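March, late

Back from the Fustden kitchen with sore shoulders and a worse opinion of the whole business than I had at breakfast. I said I would keep this diary fair, so I'll put down what happened before I put down what I think of it.

The count on the whiteboard stood at 584 when I came in. The target is 1000 by the end of the month and 2000 by summer, and those numbers were picked by people at Rutildale who have never had to reset a kitchen by hand. 584 what, is my question. Episodes, they say. An episode is one try at one thing from start to stop, and it goes in the pile if whoever is driving presses the green key at the end. Nobody looks at it again unless it is very short or very long. So a beautiful clean reach counts as one, and a reach where the hand wanders off, thinks about it and comes back also counts as one. I have pressed the green key on plenty of the second kind. So has everyone.

The morning went to reaching. The plan calls for reaches up at things on walls, which is fair enough, most of what I put in the pile in the first weeks was at counter height and a model that has only seen counters will be no use above them. What bothers me is the light. When the window goes yellow like that it sits behind the fingers, and half of what the wrist camera takes in is glow and thumb. I wrote this in the notes column and I will write it again tomorrow, for all the good it does. 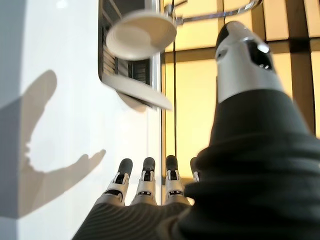 Wrist view, reaching up at the wall fixture. Thumb takes the right side as usual.

I keep coming back to the shadow. The hand throws a big soft one on the white wall, and it moves when the hand moves. A person learns to ignore it without being told. What does the model learn? My guess is that it learns the shadow is part of the job, and then one day it gets put in a room with a lamp on the other side and reaches somewhere stupid. The answer I get is that with enough examples it washes out. Enough is always a number larger than the one on the board. When we had a hundred, enough was five hundred. I'd have more faith if anyone had ever written down beforehand what result would make them say this isn't working.

Lunch at the desk. Read the Nundier write-up again, the one everybody passes around. Nice charts. The test kitchen in it is the training kitchen, which they do say, in a footnote. I don't hold it against them because we are going to do exactly the same, but I notice that the talk they gave had no footnotes in it.

Plates after that. I prefer plates. A plate is either where it should be or it isn't, and I don't have to argue with myself over the green key. The instruction sheet has been rewritten again and now wants "natural variation" in the grip and the angle, and also wants every episode to finish inside the time limit, and those two pull against each other all afternoon. I try to be natural for ten tries and then I see the clock and go back to the one approach I know I can land. Anyone who sorted my plate episodes by hour could tell you when I got tired. They could probably tell you which are mine, too. I have a habit of coming in from the right and tilting early, and I'd bet that whatever gets trained on this will come in from the right and tilt early, and somebody will give a talk about its emergent strategy.

The other thing is the failures. We are told to keep them, then told they don't go toward the count, so guess how many get kept. I asked for a second tally on the board, just for the bad ones with a word or two on why. It was called a good idea. It has been called a good idea since I first asked.
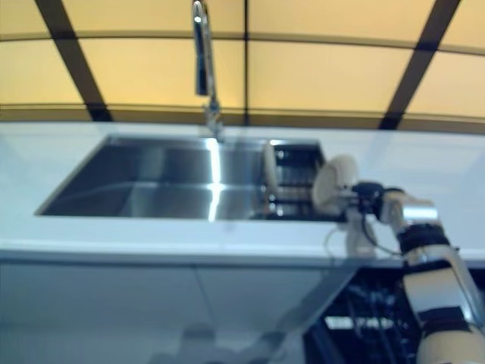 D'Amico read this part over my shoulder and objected to most of it. The tired episodes are worth having, according to D'Amico, since no real kitchen is going to be worked by someone fresh and careful, and a pile made only of good reaches would teach the thing nothing about getting out of a bad one. As for habits, there are several of us driving and we all have different ones. I was told that I want a clean experiment and this was never going to be one, and that I should wait for the first trained run before writing its obituary.

Some of that is right. I'll give the point about recoveries, it's a better argument for keeping the wandering ones than any on the instruction sheet. But several drivers with different habits only helps if the sessions are spread evenly, and they aren't. I do most of the plates. I went and checked the log, and outside my own sessions there are 2 short ones, both done before the sheet changed. That's not a mix, that's me with a rounding error.

So here is what I'm going to do, and I'm writing it down so I can't wriggle out of it later. Tomorrow I swap, somebody else takes the plates and I go back on the wall reaches, yellow window or no. I'll start the failure tally on paper if the board is too precious for it. And before the first trained run I am going to write my own guess on a sheet and seal it in an envelope: which tasks it manages, which it doesn't, and what happens if we move the lamp. If I'm wrong about the shadow I'll say so in here, in ink.

Still need to ask about the notes column. I want to know if it gets exported with the rest or if it stays on the laptop. I have a feeling I know.

Bed. Shoulders.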